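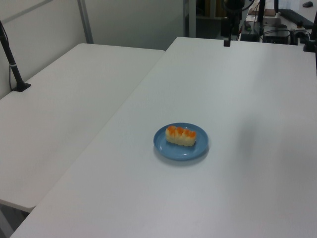

Can I keep cooked sushi rice in the fridge overnight and still shape it the next day?

It can be stored that way, but it will be hard to shape cold. The starch firms up at refrigerator temperature and the grains stop sticking to each other. Season it, cool it, seal it, refrigerate it promptly, and rewarm it gently before pressing. The texture will be a step below same-day rice.

Details from asker

I make pressed rice for a group lunch in Skisstead and the kitchen is only available to me the evening before. I cook 486 g of dry short-grain rice in a Wallner cooker, season it with vinegar, sugar and salt, then put the whole batch in one deep lidded tub. By morning the top inch is dry and crumbly, the middle is one solid lump, and the blocks crack when I turn them out of the mold.

I have tried adding more vinegar (too sour) and more water at the cooking stage (mushy, and still hard the next day). I would like to know if this is a storage problem, a rice problem, or just not possible. Serving time is noon. I get access to a microwave and a kettle on site, nothing else.

3 answers

Answer 1
Posted by Valentin Oberholzer — marked as accepted

This is mostly a storage problem with some chemistry underneath it.

When rice cooks, the starch granules take up water and swell. As the rice cools, the starch chains line up again and push some of that water out. The usual name for this is retrogradation. It is the same process that makes bread go stale, and it runs fastest at temperatures a little above freezing, so a refrigerator is close to the worst place for texture. Safety still comes first. Cooked rice can carry spores that survive boiling, and the tub should not sit on a counter all night.

Extra cooking water does not help. It changes how soft the grain is at the start but does not stop the chains from lining up again. Sugar does slow it slightly. Vinegar lowers the pH, but a home recipe that has not been tested should not be treated as shelf stable.

What I would change:

Container. A deep tub cools slowly in the middle and dries on top. Use two shallow trays, rice no more than an inch and a half deep. Spread it, fan it until it stops steaming, press plastic wrap directly onto the surface, put the lid on, and get it into the fridge within the hour.

Rewarming. Break the rice into loose pieces with a wet paddle. Microwave 200 g at a time, covered with a damp paper towel, in short bursts with a turn in between. Heat it until it is steaming all the way through, then let it come down to body temperature before you mold it. Rice that is only lukewarm in the middle has not softened and will crack along the cold part. Don't put it back in the fridge afterward.

Vinegar. Hold back a third of the seasoning and fold it in after rewarming. Some of the sharpness goes off as steam, and adding it late restores the shine on the grains as well.

Mold. Wet it, shake it out, and press in two passes instead of one hard push. Leave the block under the lid for a few minutes before turning it out. If your mold is longer than your hand, line it with a strip of plastic wrap and lift the block by the ends.

Put toppings on last. Anything raw needs its own cold storage and should not go onto warm rice.

If the rice you are using is sold as medium grain, switch. Medium grain goes hard faster in my experience, but I have not measured it.

Comments on this answer

Would freezing be better than the fridge? — asker

For texture, yes. Freeze it flat in portions while it is still slightly warm, wrapped tight, and microwave it straight from frozen. The rice passes through the bad temperature range quickly. I left it out because you didn't mention a freezer. — V.O.

There is one in Wodgate I can use, but it is 32 minutes each way. Will try it with a half batch.

Answer 2

I use the timer on the rice cooker. Rinse the rice the night before, add cold water, set it to finish at 9 a.m. and season it on site. No reheating. Wouldn't do it in July in a hot kitchen because the raw rice is sitting in water the whole time, but in February it has been fine for me. Check that yours has a delay setting, the cheaper ones only have cook and warm.

Also an outlet that nobody else is using. The coffee urn tripped the breaker at Justham and we had a pot of wet rice at 11.

Answer 3

just buy it ready made, most stores have it

Comment on this answer

Does not answer the question. The asker wants to make pressed blocks in a mold, and store rice is already cold.

Update from asker

Shallow trays and wrap on the surface fixed the dry top completely. Rewarmed in 200 g portions, held back a third of the vinegar. Two blocks cracked, both from the first portion, which I had not heated long enough. The rest came out clean. Have not tried the frozen version yet.

Page viewed 132 times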